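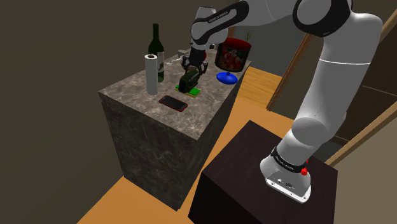 How to run a robot arm demo at an open day

I said yes to doing the arm demo at the Haworth open day before I'd thought about what it would involve, so this is the page I wish I'd had the week before. It's written for anyone who can already drive their arm and now has to do it in front of a crowd (with children in it, asking very good questions).

1. Build it in simulation first

I did all my planning in the simulator before I touched the hardware. Ours is a Franka arm, and I put it on a cabinet next to a tall marble counter with ordinary household stuff on top: a wine bottle, a kitchen roll, a phone, a canister. People warm to a robot much faster when it's reaching for things they've got at home!

Leave some clutter in. My first layout had one object in the middle of a bare top and Denise Lightfoot, who was running the day, said it looked like a dentist's. She was right, so I filled it up.

2. Pick one move and stick to it

Choose a single pick and place, something chunky for the fingers to close on, and make that your whole show. I had 6 different moves planned and dropped 5 of them. Run the one you keep over and over with the object nudged a bit each time. I did 500 runs overnight and 351 were clean, which sounded fine until I pictured the other lot happening in front of somebody's gran. I slowed the approach down, raised the height it travels at between objects, and ran the batch again before I let myself go to bed.

3. Watch the tall things

Bottles are the ones that'll catch you out. The fingers can be well clear while the forearm is sweeping straight through the neck of something at the back. Turn the view round and look from the side and from above, not only from where you'll be standing.

4. Mark out the floor

Tape a line well beyond the arm's full reach and put the stop button where your hand falls without looking. Tell whoever's helping where it is too. Do a full practice with a couple of friends playing the awkward visitors, leaning over and pointing at things.

5. On the day

Talk before you press go, then shut up while it moves. I gabbled all through my first one and people watched me instead of the arm. Each go should be short enough that a queue doesn't build up, and have a spare of whatever you're picking up in a box under the table.

Next open day is 10/04/2026 and I'm already fiddling with the layout. If you try this with a different arm, drop me a comment with what you changed.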